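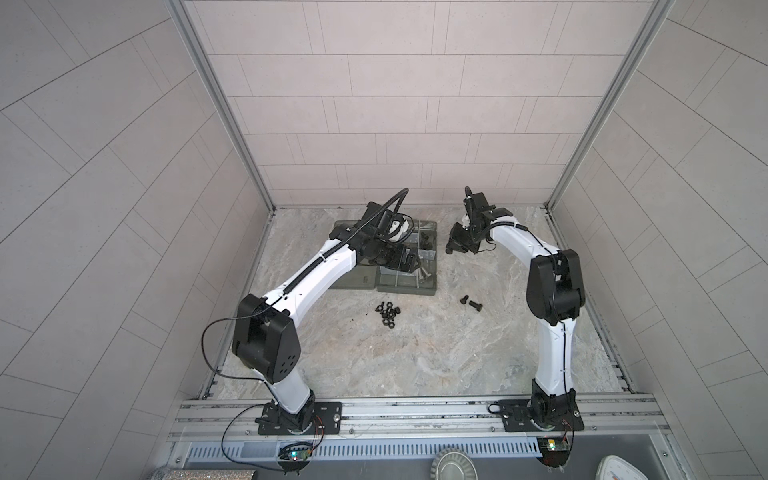
Parts Trays: Sorting Day Moves to Mornings

Small parts sorting at the Plodeck building now starts at 9 in the morning for the rest of January. The gray plastic trays stay in use for loose pieces, with one kind of part to a tray. Please don't mix leftovers from another job into a tray that already has something in it, even if there is plenty of room.

Lorraine Grimshaw finished the stock check before the break and logged 1278 pieces, of which 497 had no label. Most of those came out of the old McKinnon drawers. She has put them in bags by size and would like help matching them to the order sheets. If you know a part by sight, write the name on the bag and add your initials.

White parts should be wiped with a dry cloth before they go in a tray. Cracked or chipped ones go in the reject bin by the door.

Spare trays are on the shelf next to the sink. You can take up to 10 at a time, but sign the sheet so we know when to reorder. The next delivery from Nulico will include lids.

Questions about labels go to Lorraine. For tray orders and the sign-out sheet, see Mereana Pearce in the front office before noon.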